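Coffee bench notebook, October
Dindum room, upstairs
Entry carried over from page 10

Started at half past eight. The plan was to settle storage for the bean stock before the next delivery from Waltora, and to write down what goes where so that we stop having the same conversation at the sink.

Where things stand. The lot we are working through is number 3914, dark roast, bought as a single sack and split on arrival. Most of it went into foil bags with the air pressed out by hand. The rest went into whatever had a lid. I opened one bag and one tub this morning and smelled them side by side before doing anything else. The bag was fuller and a bit sweeter. The tub had gone papery. Neither was off, and I would drink both, but I would not use the tub for a comparison against anything.

Tubs are therefore out for beans. They can go back to holding filters and the small scoops. I washed two of them and left them upside down on the rack, and the smell of old coffee was still there after the second wash. Bicarbonate of soda overnight, then try again. If they still smell they go to the workshop for screws.

Next, grinding. Ran the Tolentino grinder on the setting we agreed last month and it came out coarser than I remember. Emptied the chute, brushed the burrs, ran a handful of old beans through and threw them away, then ground again. Better. There was a fair cake of oily dust packed behind the upper burr, which I take to be the cause -- the dark roast leaves much more behind than the medium did. Suggest brushing it out at the end of each day it is used. The brush lives on the hook by the window and should go back there.

Brewed with the usual kettle and the usual filter cone. First cup thin and sharp, poured away. Second cup, after the clean, good body, slightly bitter at the end, no sourness. Third cup I let stand too long while answering the phone, so no notes on that one.

Then the jars. The glass ones are nicer to work from than bags, because the roast shows through the side and it is plain when the stock is getting low. A full jar with a heavy foot does want a firm hold, and I would sooner move it before filling than after. The dark beans leave a film on the inside of the glass in time, so a jar should be emptied completely and washed before a new lot goes in. No topping up. Topping up is how we ended up with three roasts in the same container in spring and a set of tasting notes that meant nothing.
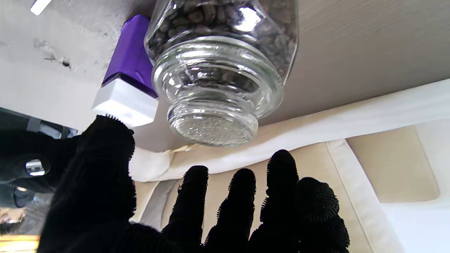
Should the beans be kept in the fridge once a jar has been opened?

Leave them out, in a cupboard away from the cooker. A jar going in and out of the fridge picks up damp each time it is opened, and beans take on the smell of whatever is stored beside them. For anything we will not get through in 4 weeks, freeze it in a sealed bag in small amounts and let the bag come up to room temperature before cutting it open.

Light is the other matter. Clear glass on an open shelf facing the window is not a good place for beans, however handy it is. I have cleared the lower cupboard on the left for jars in use. It held the spare Jundlow trays and a lot of string. The trays have gone on top of the tall unit and the string is in the drawer with the tape.

Labels: lot number, roast, date filled, initials. Write on masking tape and stick it to the side, low down, so it can still be read when jars are standing behind one another. The printed labels leave glue on the glass and took me most of a tea break to scrape off.

After lunch I repeated the smell test with a jar filled 2 days ago. Close to the bag, a touch flatter when first opened, and in the cup I could not have told them apart. That will do for daily use. The bags stay as the reference stock and should be left sealed unless we are setting up a comparison.

To do:
Bicarb out of the tubs, smell again.
Order filters, we have more than 10 left but the box is damp at one corner.
Ask Waltora whether the next sack can come in smaller bags.
Wipe down the cupboard shelf -- the back edge is still sticky.

Finished at ten to four. Grinder brushed, kettle emptied.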